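Product Review: Comosel Water-Based Marker Set for Illustration
Reviewed for the Bellilov Center for Art and Illustration, Materials Desk

Summary

The Comosel marker set is a mid-priced collection of dual-tip, water-based markers sold to illustrators, students and hobby artists. The Center used the set over one full teaching term, in the beginning illustration course and the open studio. The Center recommends it for color work on heavy paper. It is not recommended for line art that will later be covered with watercolor, for reasons given under Ink.

Contents and Packaging

The set contains 20 markers, each with a brush tip at one end and a fine tip at the other, together with a blank swatch card. The markers are held in a hinged case that also serves as a stand. The hinge is stiff at first and loosens within a few days of regular use. Color names are printed on the barrel in small type, and students with weaker eyesight asked for the numbers to be larger. The cap color is a reasonable guide to the ink in most cases. The two exceptions are the pale coral, which goes down considerably pinker than its cap, and the slate, which dries almost black.
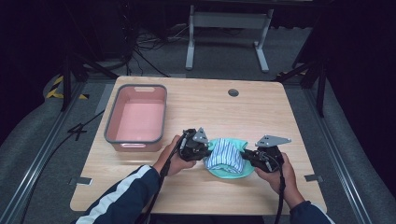

Brush Tip

The brush tip is the strongest part of the product. It is flexible without being soft, and it returns to a point after broad strokes. Instructors found that beginners could produce a tapered line for hair and foliage by the second class session. By November the tips on the most heavily used colors had begun to fray slightly at the side, although the point itself remained usable. The earlier Rodrigues set, which the Center used for several years, frayed sooner under the same conditions.

Fine Tip

The fine tip is adequate. It suits eyelashes, fabric patterns and lettering of moderate size. It is firm, and it will score soft paper if pressed. Artists who draw with a heavy hand may prefer a separate pen for detail.

Ink

Coverage is even on smooth paper of good weight. Two layers of the same color can be applied without visible banding if the first is allowed to dry fully. A third layer tends to lift the surface of the sheet. Blending works well among the warm tones, and the skin tones in particular move into one another with little effort. The greens are less cooperative, and the two lightest greens are too close to be worth including separately.

The ink is not waterproof. Lines reactivate when wet, even after standing overnight. This can be used to advantage for soft washes, but it rules out the set as an outline tool beneath watercolor. The packaging describes the ink as "water resistant when dry," and the Center considers that wording too generous.

Lightfastness was checked informally. Swatches were taped to a south-facing studio window with one half of each covered. After 14 days the violet and the pale coral had faded noticeably. The remaining colors showed little or no change. Finished work intended for sale or for a giveaway should be scanned promptly and kept out of direct sun.
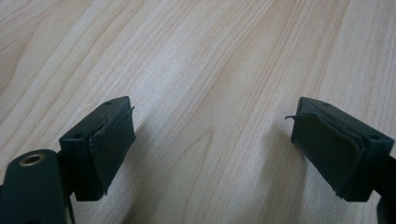 Light wood tabletop with flowing grain lines.

Paper

The set was tried on three papers. Results were best on the Clakau smooth illustration pad, where edges stayed crisp and colors kept their strength. Ordinary printer paper allowed the ink to bleed through to the next sheet. Cold-press watercolor paper wore the brush tips quickly and should be avoided.

Availability and Replacement

Single markers may be ordered separately, and item 407, the warm gray, is the one most likely to run out first. It was unavailable from our usual supplier for part of the term. Refill ink is not offered. The manufacturer's online gallery, which now lists 3,000 member drawings, is a useful source of color combinations, though the search function is poor and cannot be limited to a single set.

Recommendation

Recommended for intermediate students, card makers and illustrators who work mainly in flat color. Beginners will be well served if the correct paper is purchased at the same time. Artists who combine marker with wet media should choose a pigment-based pen for outlines. The open studio keeps one set at the front desk for visitors to try during Sunday hours, and swatch cards may be taken home.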